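4.2 Where the laughs landed

I should say up front that I went into the screenings expecting the big set pieces to win. Everyone I talked to while planning this study expected the same thing (my supervisor had money on the rooftop chase). So when I sat down with the audience diaries from Skenby, our pseudonym for the superhero sequel we followed through its opening fortnight, I was pretty surprised by how little people wrote about the chase at all. What they wrote about was the kitchen scene, over and over, and mostly about the noise the rest of the theatre made during it.

We collected 442 diaries across the 2 cities, and 373 of them were complete enough to code. Darmawan Ginting and I each read the whole lot separately, then sat down with a big pot of coffee and argued. Most of our disagreements were over what counts as a "shared reaction." Darmawan wanted to keep it to cheering and clapping. I wanted groans in there too, and that collective breath people take when a favourite character walks back through a door! We ended up including groans and leaving out the breath, and I still feel a bit sore about it.

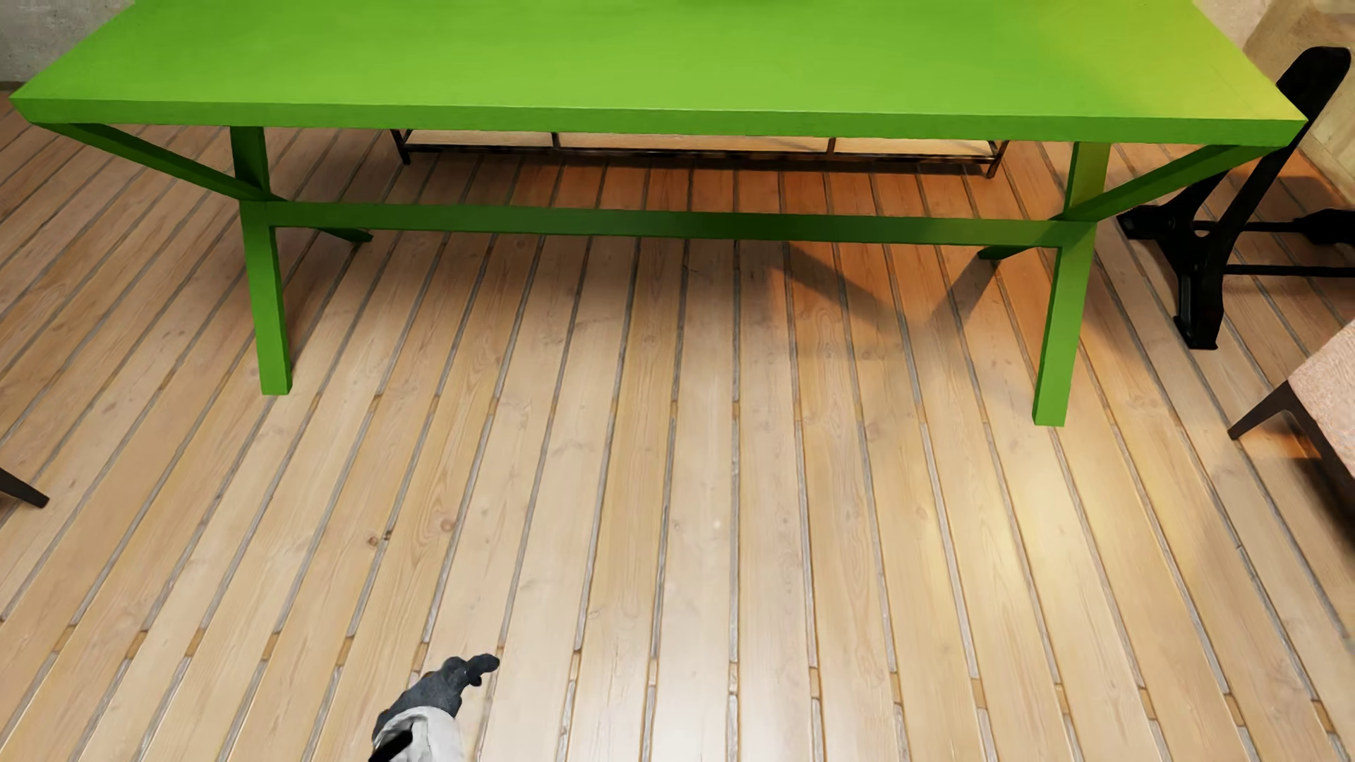 Figure 3. Rendered table, green finish.

The other thing that jumped out at me was how people wrote about strangers. In the section of the diary that asked "Who did you see it with?", we'd been hoping for simple answers like a partner, the kids, a friend from work. Plenty of people gave us those, but then they kept going and told us about the fellow two seats over who was humming the theme, or the teenagers in the back row who knew every line from the earlier films. One woman filled the whole margin with a note about the man beside her who started clapping too early and got the entire row going with him. She never learned his name, and she called him her favourite part of the night.

Thoroddsen's work on opening-night crowds treats this sort of thing as background colour. I'd push back on that a little. When our participants described the film to someone who hadn't seen it, in the follow-up calls we made in January, they often told the story of the crowd first and the story of the film second. A few of them couldn't remember how the kitchen scene finished, but they could still do an impression of the room.

I don't want to oversell it. Our participants were fans, they'd bought tickets early, and they'd signed up to write about a night they were already looking forward to. The midweek matinee diaries are a lot flatter (one reads, in full, "Good. Cold in there."), and I'll come back to those in Section 4.3, where the smaller crowds make the comparison with Weltaris, our second title, a fair bit trickier.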